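Lindico tidying robot, two weeks on hire: can it clear up yet?

By Fiachra Ó Conaill
June 4, 2022

Rating: 2 out of 5

I have been promised a robot that clears up after people for most of my adult life, and I've become hard to please on the subject. The brochure for the Lindico, from Clasham, says it will "quietly take care of the small jobs". I hired one for two weeks in May and gave it the small jobs. I also did a fair number of them myself while it was thinking.

The price first. Clasham won't sell you one yet. You hire it at £347 a week, with a delivery and set-up charge of £310 on top, and you pay that charge again if you move it to a second address. For the same money you could get a cleaner in for a good many hours, and a cleaner will also do the skirting boards. I know that isn't the comparison the makers want. It's the one anybody paying the bill is going to make.

Set-up took most of a morning. The Mulligan dock needs a clear bit of wall and a socket that isn't shared with anything heavy, and the robot then has to be walked round the room so that it can build its map. You do this from the Jindasine app, which wants an account, a password, a second password for the robot and permission to send you offers. I said no to the offers and got one anyway. The map itself was good. It found the doorways, it marked the desks and it got the meeting corner more or less right, apart from a glass partition that it decided to treat as open floor. You can draw a line on the map to keep it away. I drew the line.

The printed manual runs to more than 34 pages and spends a lot of them on things you mustn't do. No spills, no rugs with a fringe, no pets unattended, no loose cables across a route. Anyone who has seen a real office floor on a weekday will have a question about that last one.

Now the work. I set it three kinds of job: things left on the floor, things left on tables, and wiping.

Wiping I can deal with quickly. It wipes the middle of a table very nicely and leaves a border. If there's a mug on the table it goes round the mug and leaves a border there too. You can move the mug, let it wipe, and put the mug back, by which point you've been standing there with a free hand and could have used a cloth.

Floor items were better than I expected. A ball of paper, a glove, a cardboard sleeve off a coffee cup – it picked up all of these and took them to the bin I'd chosen on the map. It was slow. It drives up, stops, has a think, backs off a little, comes in again and closes on the thing very gently, as if it might be asleep. I timed one of these runs against the kettle and the kettle won. But it did get there, without anyone steering, and a few years ago I wouldn't have believed it. Credit where it's due.

Thin things defeated it. A biro lying flat was nudged along the floor until it went under a cabinet, and the app then told me the job was complete. I'd forgive the nudging. The message bothered me more, and it came up on other jobs too: if the robot can no longer see the object, it seems to count the object as dealt with. That's how my children tidy.

Clasham's support people were polite and quick, I should say. They told me a later version of the software handles pens. They couldn't tell me when.

I moved on to drinks bottles in the second week, thinking these would be easy marks. They stand up by themselves, they don't roll unless you knock them, and every workplace in the country is full of them.
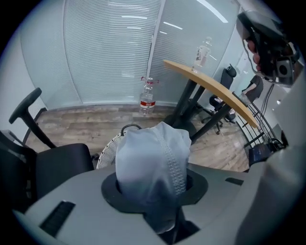 Bottles are where I lost patience. They're clear, for one thing, and clear plastic against pale flooring and a frosted wall is a mean test, though it's also exactly what people leave lying about. I wanted them fetched from two heights. One stands on the wooden floor near the glass, with a red and white label and a red cap that has a handle on it, and the other is up on the tall round table. I'd assumed the one with the handle would be the gift. A child would hook a finger through it and walk off. The Lindico went for the body of the bottle every time, ignoring the handle, and it was far happier if the label was turned its way. For anything on a high table it needs a clear approach, and chairs count as an obstacle even if they're on casters and could be shoved aside with a knee. It won't shove. It waits, and then it sends you a message.

I asked support about this as well and was told that a person should "prepare the area". Preparing the area means moving the chairs, lifting any cables and turning the labels round. Do all that and the robot is reasonably dependable with a bottle, so long as the bottle is empty. A full one it will take hold of, lift a little and put down again, which I suppose is sensible.

A few smaller points:

Noise is fine. You can hold a phone call in the same room, though you'll lose your thread watching it.

Battery life was good enough for a morning. It finds its own way back to the dock as long as you haven't left a bag in front of it. We left a bag in front of it.

The edges are rounded and I never felt it might hurt anyone. It stops when you step in its path and it doesn't sulk about starting again.

Keeping the machine itself clean is a chore the brochure leaves out. Fabric and folds pick up dust, and the narrow openings want a soft brush. Allow a few minutes at the end of each week.

The app is the weakest part. Jobs can be repeated daily but not on chosen days, you can't change the order once it has set off, and the button for "stop" sits right beside the button for "start again".

Who is it for? If you have a big plain room with a hard floor, furniture that stays put, and people who drop the same few chunky objects in it all day, I can see it earning a place, perhaps in the evening after everybody has gone home and its speed doesn't matter. A hall might do. A family kitchen wouldn't, and neither would any workshop I've been in, where half of what's on the floor is thin, sharp or attached to something.

Clasham offered me a third week at a reduced rate to try the new software. I've asked them to ring me when it can pick up a pen. The biro is still under the cabinet.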